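Getting Through a Hot July Without Air Conditioning

Saturday, July 12, 2025
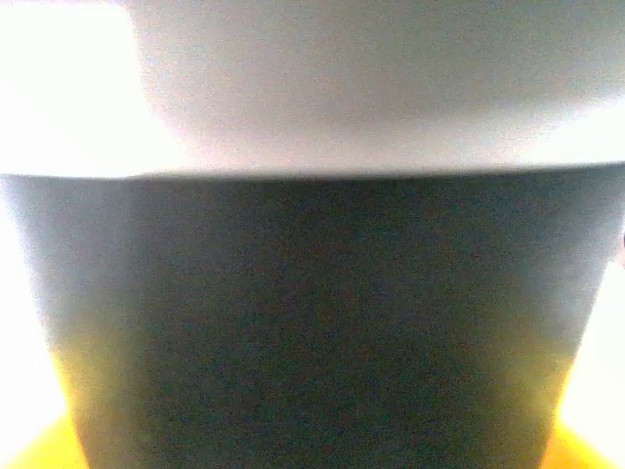 We moved to Ninero in the spring, and the apartment has no air conditioning. The landlord mentioned it when we signed and I didn't think much of it. The bedroom faces west, so it's at its worst right when I want to go to sleep. I've started thinking about heat in terms of color, dark gray things on one side and white things on the other, and the dark gray side of my list includes our curtains, the couch and the roof over our heads. The curtains are being replaced first.

What has helped so far is boring. I open everything at 5 in the morning, shut it all by 7, and leave it shut until the sun is off the building. A thermometer in the hall read 23 degrees (Celsius, I grew up with it) at breakfast on Thursday, and it stayed bearable until the middle of the afternoon. Cooking is cold food or the toaster oven on the balcony.

I looked at a portable unit from Pundia for $444. It needs a hose out the window, and our windows swing inward - so I would have to build some kind of panel for it. I also have a fan, which I run for around 3 hours at night. It moves the air but the room stays warm.

The new curtains should be here next week. If August is worse than this I'll probably give in and buy the Pundia.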